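April, late, kettle on

Back from the workshop with a stiff neck and orange filament dust on my good jumper, so I'll get this down before I fall asleep on the sofa. We're up to 383 episodes. The target is 400 and I really thought we'd do it today (I'd more or less promised Manuela Guerra we would), but the afternoon went a bit sideways and I packed up 17 short.

The task is still the green ring. Both arms have names now, which was bound to happen. Wulari is the left one and Munduritz is the right one, and if you drive them for long enough you do start talking to them. "Come on, Munduritz, down a bit, down a bit" and so on, all morning, to a gripper.

We did 27 runs before lunch and they were lovely! Smooth, not too slow, none of that dithering over the bench that I used to do in the first week. Manuela watched a few back and said I've stopped stabbing at things, and from her I'll take that. She's very strict about dithering. Her view is that the model learns whatever you give it, so if I hover for ages making up my mind, it'll learn to hover for ages too. Fair enough, but it's hard to look decided when you're trying to bring two sets of fingers together over a bit of plastic and your shoulders have gone.

Then after lunch I had a run of bad ones. I kept closing too early on the left side, and twice I lost track of which arm I was meant to be moving first. I binned 2 of them outright and marked a handful more for Manuela to decide on. I'm never sure about those. She likes to keep a few where you fumble and then put it right, so the thing has some idea what to do when it all goes wrong, but a fumble that's only a fumble is no use to anyone. I wrote "meh??" in the notes column next to one, and I'll probably have to explain that tomorrow.

We also had the tidy bench argument again. I'd clear the lot, the blue tool and the parts box and the tub of bits at the back, and have bare wood. She wants it left out and moved about from day to day, so the model doesn't decide that a ring only exists on a clean table. I think she's right, annoyingly. I still lined up the parts box with the back of the bench when she went to make tea.

Must remember: ask Esfahani about more time on the training machine, back up today's folder to the second drive (NOT the first, it's nearly full), buy a cushion for that horrible stool.

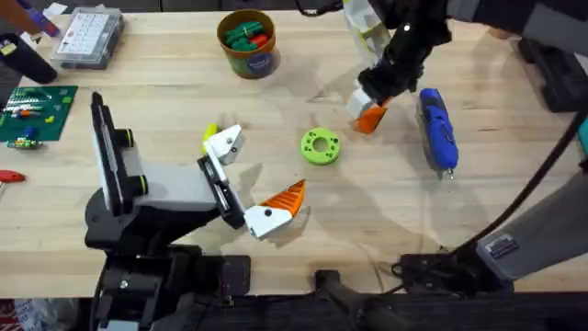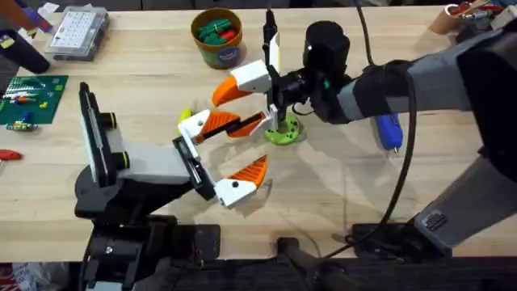

Photos: bench camera, Alley workshop

I like the second one, with the orange tips nearly touching above the table. I might print it out for the wall by the door.

Seventeen to go, then. I'm going in for nine tomorrow and I'm doing the first lot before I look at a single email. Bath now, if there's any hot water left.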